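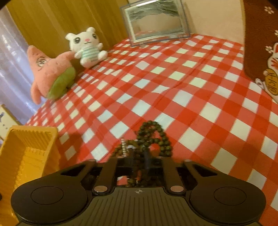
*Green beaded strands on a red and white checkered tablecloth.*

The Grerkadik Creek conservancy has bought itself a bog, and it would like everyone to stop calling it a swamp.

The parcel covers 40 acres at the low end of Falline Road, behind the old gravel pit, and has spent most of its recorded history being described as unimproved. Three owners tried to improve it anyway. One dug a ditch, one dug a longer ditch, and the last put up a sign offering the land for sale, which stayed up so long that a pair of phoebes nested behind it two springs running. The conservancy closed on the property in January and left the sign in place until the birds had finished with it.

Plans call for plugging both ditches this fall and letting the water go back where it was headed in the first place. According to Paraschiva Avram, the conservancy's land manager, the work will take one excavator, a small crew and a good deal of standing still.

"People ask me what we're going to build," Avram said. "We're going to build a clog. Two clogs, if the budget holds."

The budget is $3,160 for the plugs themselves, plus the rental of the excavator, which will come from Oltix Earthworks in town. Oltix dug the second ditch in the first place, under a previous owner, and has offered a discount on filling it back in. Avram called this "very decent of them" and did not elaborate.

Under the brush and the cattails, the site holds a layer of sphagnum moss that in places runs deeper than the six-foot rod the conservancy brought to measure it. A longer rod is on order. The moss has been drying along the ditch edges, where red maple seedlings have moved in and made themselves comfortable. Once the water table rises, most of the maples are expected to give up. Those that don't will be cut by hand in winter, when the ground is firm enough to hold a person with a saw.

A plant survey last summer turned up pitcher plants, round-leaved sundew, leatherleaf, two kinds of cotton grass and one golf ball. Pitcher plants were the happy surprise. The survey team mapped 936 of them, nearly all in a wet pocket between the ditches that neither digging project managed to reach. The nearest golf course is four miles away, and the ball has been given a shelf at the conservancy office.

Visitors will eventually get a boardwalk, 700 feet of it, starting from a gravel pullout on Falline Road and ending at a platform near the pitcher plants. It will have a railing on one side. An early drawing showed railings on both, but the second one would have blocked the view of the sundew, which grows to the height of a matchbox and can't be admired by anyone standing up straight. Lying down on the boardwalk will be allowed.

Dogs will not be, at least for the first few seasons. This was the liveliest topic at last month's public meeting, where it took up more than an hour. The moss, the ditches and the rare plants shared the remaining 20 minutes. One Falline Road resident pointed out that her beagle had been walking the property since before the conservancy had a logo. Avram agreed that this was true and said the rule would apply to the beagle as well.

Mosquitoes came up too. Avram's answer was that the bog water is acidic and mostly poor habitat for the sort that bother people, and that the standing water in the old ditches has been a far better nursery. She suggested that anyone worried about mosquitoes might also look at the tires behind their garage. There were no further questions on mosquitoes.

The fence along the north side will come down before the excavator goes in. Neighbors who use that line to tell where their own yards end have been offered a set of short cedar posts instead, at no charge, and so far four have accepted. One has asked whether the posts could be placed a little farther south. They could not.

Parking will be limited to six cars. The conservancy looked at a larger lot and found that the only dry ground suitable for one was already occupied by wood turtles, who lay their eggs there in June and have shown no interest in relocating. Signs will ask drivers to watch for them when pulling in and again, more carefully, when backing out.

Seed for the disturbed ground around the ditch plugs will be collected on site, and the conservancy is looking for a few people to help gather it in September. Bring rubber boots that fit tightly. Boots that fit loosely tend to remain with the bog, and the survey team has already donated two, both lefts.

Work on the plugs starts after the turtle hatchlings have cleared out. The boardwalk follows next year, weather and lumber prices permitting. Until then the property is closed to the public, though it can be seen quite well from the shoulder of Falline Road, where for the time being it looks like a swamp.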